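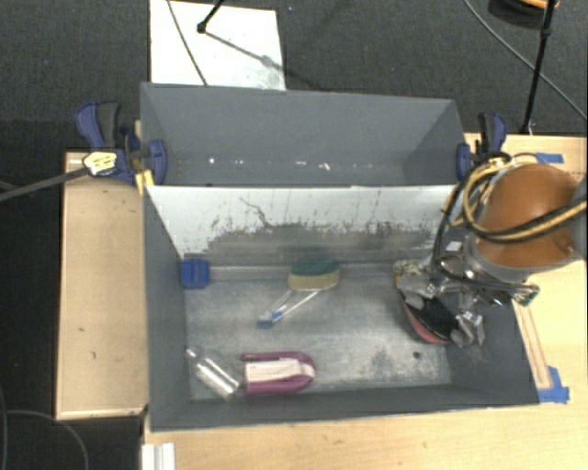

About Woltolard

Woltolard sorts and resells mixed household goods. Stores and warehouses send us boxes of returns and leftovers, and we separate them into lots that other people can use. Most of it is small stuff: sponges, bottles, bits of clear plastic, odds and ends from kitchen drawers.

Darius Lapiņa started the company with one sorting bench and a contract from Arnetti. Mogens Mogensen joined the following May and runs the sorting floor.

How we sort

Everything goes through a bin first. Our gray bins have a divider down the length, with a narrow compartment at the rear and a wider one in front, and wooden tabletops on either side. The bins get scuffed with use — we keep them in service as long as the walls are sound.

Items are picked out one at a time. Clear plastic is the slowest part of the job, as it is hard to see against a gray floor.

Who we work with

Retelex and Michiels both send us goods on a regular schedule. We now handle some 3736 boxes a year, up from 2951 the year before. The smallest lot we sell is 30 items and the largest is 1000.

To send us goods or ask about a lot, use the contact form. Mogens answers most questions himself.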